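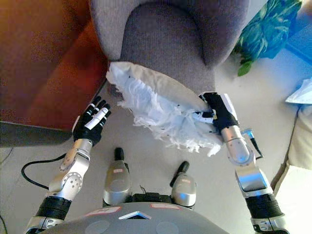 **When will Jomden resume work at the Borkeck gas terminal?**
Work will resume once the access road and the marine jetty have each passed an independent security review. The company has set no date.

# Jomden maintains suspension at Borkeck; care and maintenance contract awarded to Flotow

**Blackburn, January.** Jomden confirmed on Monday that construction at the Borkeck gas terminal remains suspended under the force majeure notice issued to its contractors last year. The notice covers the liquefaction unit, the storage tanks and the 47-kilometer feeder pipeline. Offshore wells are shut in and monitored remotely.

A care and maintenance contract has been awarded to Flotow for an initial term of 2 years. Its scope includes corrosion inspection, preservation of rotating equipment, upkeep of the temporary power supply and management of the materials yard. Flotow will keep a crew of 400 at the site, working in rotation. Personnel will travel by sea until the road review is complete.

"The condition for a return is a stable security situation along the whole supply route," said Mitsuko Hamada, director of operations at Jomden. "A secure perimeter around the plant does not meet that condition if trucks cannot reach the gate."

The review will be carried out in stages. The first covers the jetty and the coastal approach. The second covers the access road, including its bridges and the junction with the northern highway. Findings will be submitted to the project partners and to the provincial government before any decision on remobilization.

Over 940 local supply agreements were in force when work stopped. Invoices for goods delivered before the suspension will be settled under the original terms. Suppliers with undelivered orders may cancel without penalty or keep their place in the vendor register. Written notice of either choice should be sent to the Jomden procurement office in Blackburn.

Resettlement payments are not affected by the suspension. Parvathi Kaimal, head of community programs, said that house construction in the relocation village would continue where contractors have safe access.

"Families who have signed agreements will be paid on the agreed schedule," Kaimal said. "The status of the plant has no bearing on those payments."

Jomden has withdrawn its earlier guidance on first gas. Revised cost and schedule estimates will be issued after remobilization. Sales contracts with buyers remain in effect, and discussions on delivery windows are under way.

**Media inquiries:** Jomden Press Office, Blackburn
**Supplier inquiries:** Jomden Procurement, Borkeck Project Desk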